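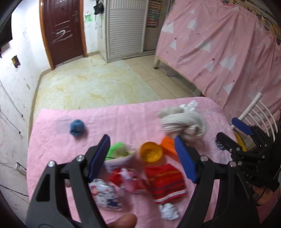

Bed clearing, start position. Gripper open, mixed items on the pink blanket.

Dec 4, 2023
Posted by Leobardo Espinoza
4 comments | 6 shares

Bed clearing, hand-held grippers, two-handed. Task for the Tresora set: pick up what is on the bed, sort cloth from hard goods, leave the bedding alone. Target is 126 episodes.

Rigid items are the easy class. The triangular block and the cup give the pads a clear edge to close on. Soft items are where the policy from June fell over. It pinched the blanket along with a flat cloth and dragged both. Cloth on cloth with similar height gives it very little to work with, and the quilting makes that worse.

Changed the instructions to operators: approach flat cloth from a fold or corner, lift 10 cm, pause, then move.

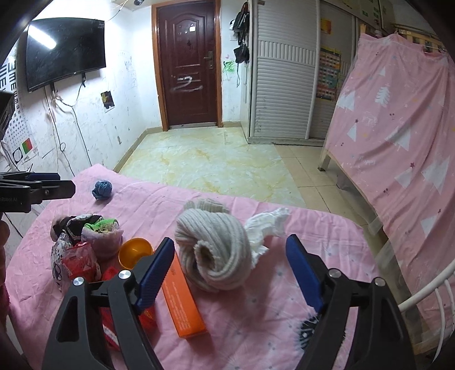
Balled socks should behave more like rigid objects than like laundry, so I am labeling them as their own class. A rolled sock has a graspable width. Unrolling and pairing is a separate problem and stays out of scope. Same for folding.

Admasu asked whether this could clear a real bedroom by itself. My answer is no. Picking single items, probably. Deciding what is trash and what someone wants kept, not with the labels we have. Wrappers and packages look alike to it.

To do:
- add a "discard" label, re-export
- check pad wear before the next block
- send Sadville the class list

share (6)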